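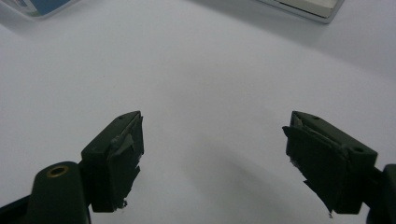 White table, pale light, Sunday morning.

So the felt garland is finished and I am ridiculously pleased with it! I have been making bits and pieces for the school winter fair ever since Hamdia Mersha put the sign-up sheet in my hand at the gate, and I picked the garlands as I thought they'd be quick. They are quick, once you have stopped cutting the leaves one at a time (which I did for the whole of the first evening, like a fool).

The leaf shape is a plain pointed oval, as long as my little finger. Fold the felt in four, pin the card template on top and cut through the lot. Cheap acrylic felt is fine for the berries but I'd really push you towards a wool mix for the leaves, it holds a crease down the middle so much better. Mine came from the remnants basket at Sandunari, in a mossy green and a sort of mustard, and there was a scrap of rust left over from last year's bunting which I threw in at the end. I love that rust. I wish I'd had a metre of it.

136 leaves in all, for 2 garlands. I string them on doubled embroidery thread, in through the base of the leaf and out again a short stitch further on, so they lie flat and don't spin round. Every seventh leaf gets a pair of berries. To make a berry, cut a circle the size of a ten pence piece, run a gathering stitch round the edge, put in a pinch of stuffing and pull it up tight. My daughter did most of those in front of the telly and hers are rounder than mine!

One thing I'd do differently: knot the thread after every 15 leaves. I didn't on the first garland, and when it snagged on the door handle the whole lot slid down to one end in a great green clump. I had to lay it along the hall floor and coax everyone back into place.

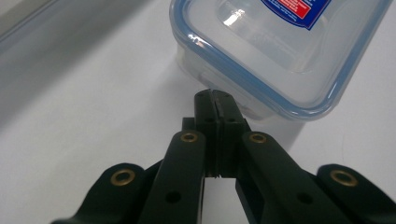 Home, November

Angeliki Sarantis came round after tea with her ribbon box and we had a lovely time trying things against the mustard. Velvet was too heavy. Gingham looked like a jam jar. In the end we went for a narrow cream cotton tape, tied in a small bow at each end with the tails left long, and it's just right, very plain and a bit old-fashioned. She also showed me how to press felt under a damp tea towel so it doesn't go shiny, and I went back and did all the leaves that had curled.

I've got enough green left for a few brooches, three leaves and a berry with a pin stitched on the back. Jussara wants one for her mum already. If anyone has a good way of fixing the pins so they don't droop forward, please leave me a comment, because mine all look as if they're nodding off.

Next up are the mitten ornaments for the tree stall. I've drawn the template twice and both times it came out looking like a frying pan, so I'm going to draw round an actual baby mitten tonight and see how I get on. Blanket stitch round the edge in white, I think, with a loop of the cream tape to hang them by.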